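Sorting bench, nuts and trays
September 18, 2026
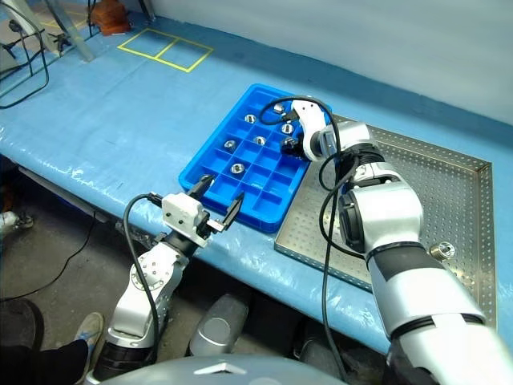
Workshop notes / Small parts

Hex nuts on the blue compartment tray today, one to a cell, with the perforated pan next to it on the right. Light blue plastic sheet on the table as usual. I want to get the small hardware sorted before the Hevard job comes in, and the nuts are the worst of it because everyone tips their leftovers into the same can.

The can held two kinds that look alike at arm's length. Same width across the flats, different thread. Quyên found this out in July when she put together the legs for the Zirier stand and had one nut go on a turn and a half and stop. We cut the bolt. So every nut from the can gets tried on a test bolt before it goes back into stock. Slow, but I don't see another way.

Notes on the tray. Cells are a good size for these, a nut sits flat with the hole up and you can look straight down the thread. For anything smaller the cells are too deep for my fingers and I end up tipping the whole tray. Washers stick flat to the bottom and have to be picked out with tweezers. Keep the tray for nuts, find something shallower for washers. Babatunde says there is a stack of old lids in the paint cabinet that would do. Have not looked.

The pan. I was using a solid one until last week and the solvent stayed in the corners. The perforated one drains, and the rim keeps parts from rolling off. Two problems: the small screws go through the holes, and whatever drips ends up on the sheet, so put a rag under it when rinsing. Maricica wants the pan back for her own parts at some point. Ask Flastosar what they charge for another the same size. Petrică has the account login.

The sheet needs to be pulled tight again. It sags along the front edge and it has creases, and a nut dropped near the front goes to the floor. Clips on the underside would hold it. Tape did not. It is also shiny enough under the overhead light that I lose sight of parts lying on it, and I would take a matte one if we ever order more. Still better than the bare table, which has glue on it from the Ilie boxes and catches everything.

Procedure as it stands, for whoever picks this up:

Rinse a handful in the pan, shake, let drain.
Wipe dry. Don't use the compressor on loose nuts, they go everywhere.
Try each on the test bolt by hand, full length. If it binds, into the reject jar.
Good ones into the tray, one per cell, hole up.
When you have enough for a bag, bag and label with size and thread. Write the thread out, no abbreviations.

Labels: Catinca printed a sheet of them but the thread line is so small I can't read it from the shelf. Asked her for a bigger font. She will redo them Monday. Until then, marker on tape.

Bags of 16 seem right. We tried bags of 9 to match the stand kits but the kits changed and now 9 is no use to anyone. The big box from the supplier says 1000 and stays sealed until the can is empty. Please don't open it to save time.

Reject jar is on the windowsill. Most of the rejects have a bad first thread, and I think a tap would clean up a good part of them, if we had the right tap. The one in the drawer is chipped. Not worth buying one for a jar of nuts, but if it gets bought for another job I'll run these through.

Still to do: rest of the can, washers, look in the paint cabinet, clips for the sheet. The test bolt is getting worn at the tip. Put a new one out and mark the head with red paint so it doesn't end up in somebody's assembly.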